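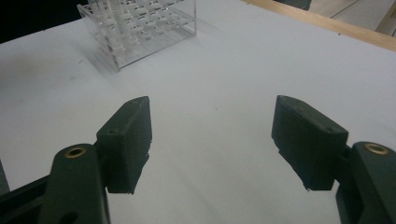 Our project was about test tube racks, which sounds like a tiny subject until you spend a whole term on it! We wanted to know which kind of rack makes a shared bench easier to keep in order, and whether the material of the rack changes how people put things away. A clear acrylic rack on a white table was our starting point, because we had all used one in our first chemistry class and had all complained about it. You look through the top, you see the holes, you see more holes through the sides, and somewhere in there is the one you want. We liked that it was such an ordinary problem. Everybody in our section had an opinion on it within a minute of hearing the topic, and most of the opinions didn't agree.

What we wanted to find out

We wrote three questions in September and stuck to two of them. The first was whether people find the right hole faster in a clear rack or in a metal one. The second was whether they put the tube back in the same spot when they are done. The third question, on how racks dry after washing, needed a drying room we couldn't book, so we dropped it and put the time into more trials.

Our group was four people, with Annelore Pfeiffer keeping the trial sheets and the rest of us trading off as timers and testers. We named our method the Zerklow layout after the street where we first sketched it on a napkin, and the name stuck to everything, including the shared folder.

Setting up the table

We used a plain white top for every trial so the background would stay the same. The rules were simple:

Only the things needed for that trial go on the table.
The rack starts in its taped position, and the tape comes off before the trial begins.
The tester hears the hole called out by row and number and places the item there.
A second person writes down the time and the hole that was used.

For some trials we used glass tubes. For others we wanted something much easier to see from across the room, so we used thin sticks with a bright ball on top. I can't say enough good things about the sticks. When a colored ball is standing up out of a rack, the whole group can see at once where it went, and there is no arguing over the sheet afterward. Loose balls were kept in their own box at the other end of the table so they wouldn't roll.

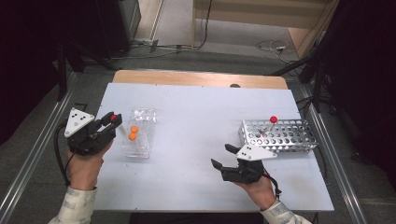

Figure 2. Metal rack with one red-topped stick in place; orange balls in the clear box to the left.

We ended up recording 1,164 placements between the two racks. Our plan had said 2,000, which was very hopeful for four people with other classes! We cut the plan back when we saw that the results had stopped moving, and our instructor was fine with that as long as we wrote it down - so it is written down.

What happened with the metal rack

The metal rack was quicker to read. Testers looked down at it and saw one set of holes on a solid-looking surface, and they went straight to the row they had been given. New testers hardly ever asked for the call to be repeated. The weak spot was the other direction. With metal it was harder to check from the side whether a tube had gone all the way down, and people would lift it and set it back in to be sure. That lifting cost time, and it was also when most of the wrong-hole mistakes crept in, with a tube coming out of one hole and going back into the one next to it.

What happened with the acrylic rack

We expected the acrylic rack to lose badly, and it didn't. It was slower at first. The clear top plate and the lower plate both show, the reflections double everything up, and several testers told us they had counted a row twice. After a few rounds they got used to it and most of the gap closed. And it has one great strength, the same clear sides that cause the trouble. You can see the tube from top to bottom without touching it. With two glass tubes standing in a back corner and the rest of the holes open, you know what you have at a glance from any chair at the table.
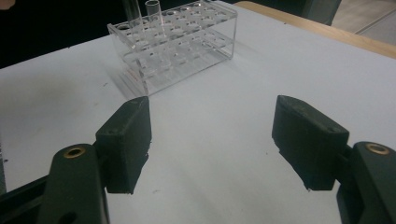
Omar Boutros read our draft and wrote that we should be careful with that part, since we only tested clean tubes with nothing in them. In his lab section the clear rack is the favorite because you can check fill levels without picking anything up, but he finds it gets hazy with washing, and he asked if an older, cloudy rack would still do as well as a new one. He also wanted to know why we hadn't tried labeling the rows.

Both are fair points. On the haze, we have no data at all and would love for next year's group to take it up. On the labels, we did try it, very late. We put small strips of colored tape along the front edge of a spare acrylic rack and ran 30 extra placements with it. That isn't enough to put in the results table, but the testers loved it, and the double counting nearly went away. If I had the term to do over, I would start with the tape.

Putting things back

The second question gave us the answer I enjoyed most. People put tubes back in the right hole far more often when there was already something else in the rack to measure from. In an empty rack they drifted, usually by a single hole and usually toward the front. One neighbor was enough to fix it. We now leave a marker stick in the corner of every rack on our own bench, and the corner we chose is back left, after a fairly loud vote.

Still to do: type up the trial sheets from the last session, return the spare rack, and add the tape strips to the materials list.

Shares 14
Comments 2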